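Rapport d'avancement à l'attention du Fonds Dadberg
Programme « Lire et habiter » - accompagnement des résidences pour jeunes travailleurs
Association Greltdale
Mardi 14 novembre

Objet du rapport

Conformément à l'article 6 de la convention de financement, l'association Greltdale rend compte au Fonds Dadberg de l'état d'exécution du programme « Lire et habiter ». Le présent document porte sur la deuxième période d'activité. Il fait suite au rapport initial, dont les observations formulées par le Fonds ont été reprises dans le calendrier révisé.

Le programme a pour objet d'installer, dans les résidences gérées par l'association, des espaces de lecture ouverts aux locataires en soirée, et d'y organiser un accompagnement régulier vers l'écrit : lecture à voix haute, aide à la rédaction de courriers, ateliers d'écriture, prêt d'ouvrages. Il s'adresse en priorité aux résidents en contrat d'apprentissage ou en formation courte, dont une partie a quitté l'école sans diplôme et déclare ne plus avoir ouvert de livre depuis.

La coordination est assurée par Mme Lleucu Rosser, en poste à temps plein depuis le démarrage de l'action.

1. État d'avancement général

Sur les sept résidences inscrites au programme, six disposent aujourd'hui d'un espace de lecture en fonctionnement. La septième, la résidence du Canal, connaît un retard lié à la réfection de sa toiture, engagée par le bailleur après le dégât des eaux du printemps. Le local prévu au rez-de-chaussée a servi de lieu de stockage pendant les travaux et ne nous a pas encore été restitué. Le bailleur s'est engagé par écrit à le libérer avant la fin du trimestre. Aucune dépense n'a été imputée au programme au titre de ce site.

Le fonds commun compte désormais 2000 ouvrages, conformément à l'objectif fixé par la convention. Il a été constitué pour l'essentiel par des achats en librairie indépendante et, pour une part plus réduite, par les retraits de collections de deux bibliothèques municipales. Les ouvrages issus de ces retraits ont fait l'objet d'un tri : les guides pratiques périmés et les manuels de droit antérieurs aux dernières réformes ont été écartés.

Le catalogue est tenu sur le logiciel Cudik, retenu à l'issue de la consultation décrite dans le rapport précédent. La reprise des anciennes fiches a demandé davantage de temps que prévu. Les notices importées comportaient de nombreux doublons, et les champs relatifs à la langue de l'ouvrage avaient été remplis de façon inégale d'une résidence à l'autre. Ce travail de correction est achevé pour les romans et la bande dessinée. Il se poursuit pour les documentaires.

2. Activité des espaces de lecture

Chaque espace ouvre deux soirées par semaine. L'horaire initial, calé sur celui des bureaux d'accueil, convenait mal aux résidents employés dans la restauration et la logistique. L'ouverture a donc été décalée en fin de soirée dans les résidences où cette demande s'est exprimée. La fréquentation s'en est trouvée plus régulière, en particulier chez les apprentis boulangers et cuisiniers, qui étaient absents des premières séances.

Le prêt fonctionne sans carte ni caution. L'équipe avait fait ce choix malgré les réserves exprimées par deux directeurs de résidence, qui craignaient des pertes importantes. Les retours tardifs sont fréquents, mais les ouvrages reviennent, souvent au moment de l'état des lieux de sortie. Il est proposé de maintenir cette règle et d'inscrire la restitution des livres parmi les points vérifiés lors du départ du locataire.

Les demandes des résidents ont sensiblement modifié la politique d'achat. Les romans policiers, les récits de voyage et les mangas dominent, comme attendu. L'équipe a en revanche été surprise par le nombre de demandes portant sur des ouvrages bilingues, que l'offre éditoriale courante couvre assez mal en dehors de l'anglais et de l'espagnol. Une recherche est en cours auprès d'éditeurs spécialisés pour le portugais, l'arabe et le tigrinya.

L'aide à la rédaction de courriers occupe une place croissante. Elle n'était conçue, dans le projet initial, que comme un service d'appoint. Les séances sont désormais largement consacrées aux lettres de motivation, aux contestations de factures et aux échanges avec les caisses d'allocations. L'équipe veille à ce que ces séances ne se substituent pas à l'accompagnement social, et oriente les résidents vers le travailleur social référent dès que la situation l'exige.

3. Aménagement des locaux

Les aménagements ont été conduits selon le cahier des charges approuvé par le Fonds : éclairage à lumière chaude, assises dépareillées de préférence à un mobilier de collectivité, murs de couleur soutenue et présence d'au moins une reproduction d'œuvre choisie par les résidents. Ces choix répondent à une remarque récurrente recueillie lors des entretiens préparatoires, selon laquelle les salles communes existantes rappelaient des salles d'attente.

Le choix des reproductions a donné lieu à un vote dans chaque résidence. Les peintures de paysage et les vues nocturnes ont été les plus demandées. 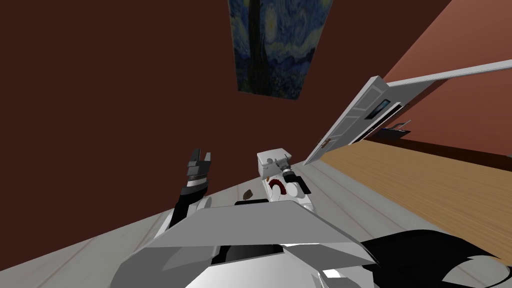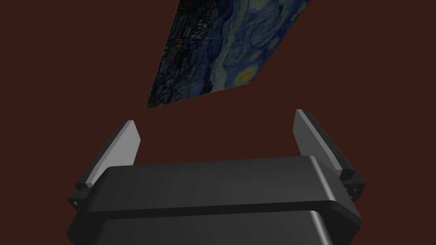 Vues de synthèse : reproduction de « La Nuit étoilée » de Van Gogh sur fond brun-rouge.

Les travaux de peinture ont été confiés à l'entreprise Ravn, qui intervient déjà pour l'association dans le cadre de l'entretien courant. Les délais ont été respectés dans l'ensemble. Une reprise a été demandée à la résidence des Tilleuls, où l'humidité d'un mur extérieur avait provoqué un cloquage de la couche de finition. L'entreprise est intervenue sans facturation supplémentaire, mais la cause du désordre relève du gros œuvre et a été signalée au bailleur.

L'acoustique demeure le principal point faible. Dans deux résidences, l'espace de lecture jouxte la laverie ou la cuisine collective, et la lecture à voix haute y est difficile aux heures d'affluence. Des rideaux épais ont été posés à titre provisoire. Un traitement plus durable supposerait le doublage d'une cloison, dépense qui n'entre pas dans l'enveloppe actuelle et pour laquelle un devis a été demandé.

4. Ateliers d'écriture

Un cycle d'ateliers a été conduit dans chacune des résidences ouvertes. Les groupes sont restés volontairement restreints, afin que chacun puisse lire son texte au cours de la séance. Les consignes sont brèves et portent sur des sujets proches du quotidien : le trajet du matin, un plat, une chambre quittée. Les participants écrivent dans la langue de leur choix, et la traduction se fait oralement, à plusieurs.

L'assiduité varie fortement avec les calendriers d'alternance. Lorsque les semaines en entreprise se succèdent, le groupe se réduit parfois à quelques personnes. L'équipe a renoncé à la progression d'une séance à l'autre prévue au départ, et chaque atelier peut maintenant être suivi isolément. Cette souplesse a un coût pédagogique, que les intervenants relèvent dans leurs bilans : les textes longs sont rares et le travail de réécriture reste peu développé.

Un recueil est en préparation. Les autorisations de publication sont recueillies individuellement, et les auteurs qui le souhaitent peuvent signer d'un prénom d'emprunt. Le tirage sera limité aux résidents, aux intervenants et aux partenaires du programme.

5. Exécution budgétaire

Les dépenses de personnel sont conformes au prévisionnel. Le poste « acquisitions » est entièrement consommé, l'objectif de constitution du fonds étant atteint. Le poste « aménagement » présente un solde correspondant aux travaux non engagés à la résidence du Canal. L'association sollicite le report de ce solde sur la période suivante, sans modification de son affectation.

Un dépassement limité est constaté sur le poste « déplacements ». Il tient à la fermeture prolongée de la ligne ferroviaire desservant la résidence la plus éloignée, qui a obligé les intervenants à recourir à la location d'un véhicule. Ce dépassement est compensé par des économies réalisées sur les frais d'impression - le guide du lecteur, prévu sur papier glacé, a été reproduit en interne.

Les pièces justificatives sont tenues à la disposition du Fonds au siège de l'association.

6. Difficultés rencontrées

Outre le retard déjà mentionné, deux difficultés méritent d'être portées à la connaissance du Fonds.

La première concerne la rotation des résidents. La durée moyenne de séjour est courte, et les lecteurs les plus réguliers quittent souvent la résidence au moment où ils commençaient à participer à la vie de l'espace. Un courrier de départ leur est maintenant remis, avec les coordonnées de la bibliothèque municipale de leur nouvelle commune lorsqu'elle est connue.

La seconde tient à la mesure des effets du programme. Le questionnaire élaboré au lancement, trop long et rédigé dans une langue administrative, a été peu rempli. Une version simplifiée, pouvant être administrée à l'oral, est en cours d'essai. Les réponses obtenues à ce stade ne permettent pas de comparaison fiable entre résidences et ne sont donc pas présentées dans ce rapport.

7. Perspectives et demandes adressées au Fonds

La prochaine période sera consacrée à l'ouverture du dernier espace, à l'achèvement du catalogue et à la publication du recueil. L'association souhaite également former des résidents volontaires à la tenue des permanences de prêt, en leur versant une indemnité dont les modalités juridiques sont à l'étude.

L'association sollicite l'accord du Fonds sur le report du solde d'aménagement et sur l'examen, en cours de période, du devis relatif à l'isolation acoustique. Mme Rosser se tient à la disposition du Fonds pour organiser une visite des sites, de préférence en soirée, aux heures d'ouverture des espaces.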